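Kellex Grasp Planner
Software by Trestarby

Kellex is planning software for two-arm cells that handle small plastic parts. It takes wrist camera images from both arms, finds the parts on the table, picks a grasp for each one and sends timed joint paths to the controllers. One license covers 2 arms.

Most planners work from a full CAD model. Kellex can use one if you have it, but it will also plan from a short set of views. This helps with molded shells and curved trim, where the part may be thin, dark and a little shiny, and where holes cut through the top leave less surface for the finger pads.

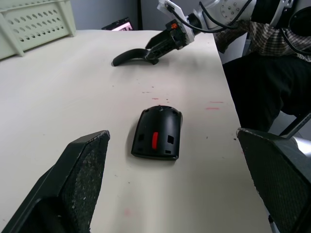
Each arm gets its own grasp list, and the planner checks both lists against a shared keep-out map before anything moves. If the two paths come too close, one arm waits. You set the clearance and choose which arm has priority. Baskets, screens and other fixed items are drawn into the map once and saved with the cell.

Grasps are scored on pad contact, approach angle and distance to the nearest opening or edge. The scores appear in the Laizer viewer, which comes with every license. Click a grasp to see why it was ranked where it was, or drag it to a new spot and save it as a fixed grasp for that part. Fixed grasps are always tried first.

What you get
Kellex planner and Laizer viewer
Part library with room for over 100 parts
Drivers for parallel grippers
Log export in plain CSV
8 hours of remote setup help

Requirements
Linux PC with a dedicated graphics card
One wrist camera per arm
Wired network to both controllers

Kullport users can load their saved cells directly. Files from versions before 306 need to be converted first with the tool in the download folder.

Support is open until 5 p.m., Monday to Friday. Trial licenses run on one PC and include all features except log export.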